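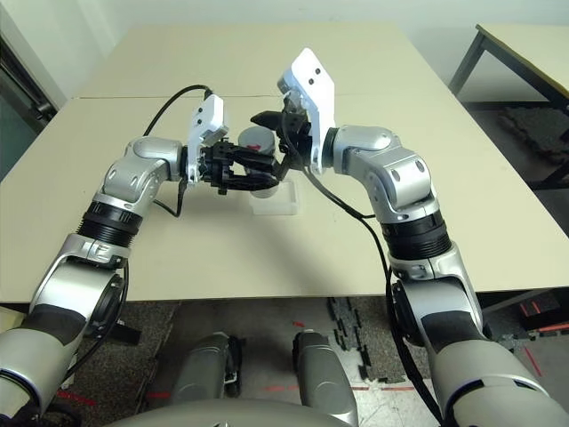
Grippers first, as most of the mail is about those. We're comparing finger sets from Drusa and Wavero on the two-arm setup, same arms, same controller, same objects. The meeting-in-the-middle test is the one that sorts them out fastest: both grippers come in over the clear block and the fingers nearly touch, with the gray cylinder between them. If the cable slack is wrong you'll find out there. Leave a loop at the left wrist like ours, more than you think.

Which one should I get?
Depends on the part. Drusa for round stuff, Wavero for flat. Full table coming, not done yet.

How many grasps per set?
700 each. 3423 total logged so far incl. the April runs on the old controller, dont mix those in.

What counts as a drop?
Part leaves the fingers before the hold timer ends. 23 seconds. Slipping but still held = not a drop.

Do I need the tall adapter plates?
For Coswood arms, yes. Otherwise check your bolt pattern first.

Can I run both arms at full speed?
No. 70 percent max when they share the middle of the table. Single arm, go ahead.

Camera calibration keeps drifting??
Redo it after every finger swap. Yes evry one.

Where do I send my results?
Damir Mujić, plain CSV, one file per gripper. No screenshots pls.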